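Bench notebook, November

Friday, started a little after lunch

OK, the Marikar cabinet. This is the upright that came in with the coin door hanging by one hinge, and the complaint on the ticket just says "resets by itself." Left it running in attract mode all morning and it reset 12 times that I caught, with no pattern I could find. Sometimes twice in a minute, then nothing for ages, then right in the middle of a demo game. Lovely.

First suspect was the power supply, because it's always the power supply (except when it's the edge connector, see last month's entry on the Zevcombe, which I'm still sore about). Measured 5 V at the supply terminals and got 5.08, steady as anything. Then went up to the board and measured at a chip on the far corner and got 4.71. So the supply is fine and I'm losing more than a third of a volt somewhere on the way up. That's a connector or a wire, and my money was on the connector.

Pulled the edge connector. The 5 V fingers on the board were brown and the matching contacts in the connector had that dull, tired look where the spring has gone out of them. Cleaned the fingers with a white eraser and then alcohol on a swab, plugged it back in, and got 4.83 at the corner chip. Better! Still not good. Somebody before me had turned the supply up to make up for the bad contact, you can see the paint seal on the trimmer is cracked, so I want to fix this properly and then turn it back down.
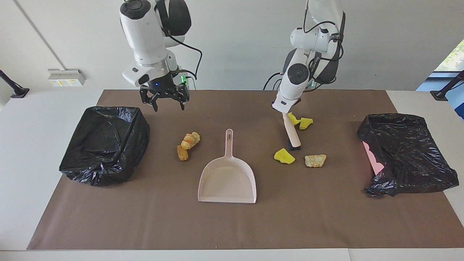 Hand brush on the mat.

Nestor Galang came by while I had the connector apart and we argued about whether to re-pin it or swap the whole thing. He says swap, always swap, life is short. I say the harness on this one is original and the wire colors are still bright, and I'd like to keep it that way. We settled on re-pinning only the power and ground positions and leaving the signal pins alone, which all test fine. The contacts are the Hommont ones from drawer 80, the tin ones with the longer tail. Note for whoever goes in there next: the drawer under it has contacts that look exactly the same and are NOT the same, they sit too deep in the housing and you'll never get them out without swearing. I'd like to put a label on that drawer. I've been saying so since summer.

Getting the old pins out took longer than the rest of the job put together. The extraction tool bent on the second one (cheap, my fault, I bought it) so I finished with a dental pick and a lot of patience. One housing slot has a small crack at the back now. It holds the pin OK and I tugged on it pretty hard, but if this connector ever comes loose again that's where I'd look.

Crimps: did each one, tugged each one, then a tiny touch of solder on the power pins. Yes Nestor, I know, you don't solder a crimp. I like it for the fat wires and I've never had one come back.

Back together, power on: 5.01 at the corner chip with the supply turned down to 5.06. So 0.05 across the connector and the harness, and I'm very happy with that. Went around the coin door and wiggled everything I could reach while it was running. No resets. Slammed the door (gently-ish). No resets.

While I was in there I looked at the on/off switch, which had a mushy feel to it. One of the lugs had a cold joint, gray and crumbly, and the insulation on that wire had shrunk back farther than I'd like on anything carrying line voltage. Unplugged the cabinet, and I mean plug in my back pocket unplugged, cut back to clean wire, put on heat shrink first for once, and resoldered. The switch itself still feels mushy so it's going on the order list anyway. Heat shrink over every lug, please, all of us, every time.
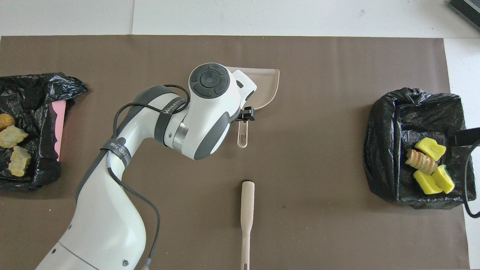

Dustpan over the brown paper.

Second thing today, shorter: the Nimus board set that sits in the white box. Still has garbage sprites on the left third of the screen. Swapped the two sprite RAMs with each other and the garbage didn't move, so I don't think it's RAM. Put the logic probe on the address lines and one of them is floating, neither high nor low, just sort of hanging there. Traced it back to a socket with a leg folded under the chip. Folded under! It's been making contact on and off by luck for who knows how long. Straightened it, it snapped (of course it did), so now I need to tack a bit of resistor leg onto the stub. I'm not doing that with tired eyes at the end of the day. It's in the foam, stub side up, please don't move it.

High score on the Marikar after burn-in is 1001, which is mine, and which I'm told is embarrassing. It was a test of the joystick. Down-left feels a little lazy, by the way, probably the leaf needs a bend.

To do:
order the toggle switch, plus one spare
a decent extraction tool this time
label the drawer under 80
joystick leaf on the Marikar
Nimus leg repair, morning, good light
leave the Marikar running until closing and write down any reset with the time

5:40, still running, no resets so far. Going to get the hinge screws for the coin door.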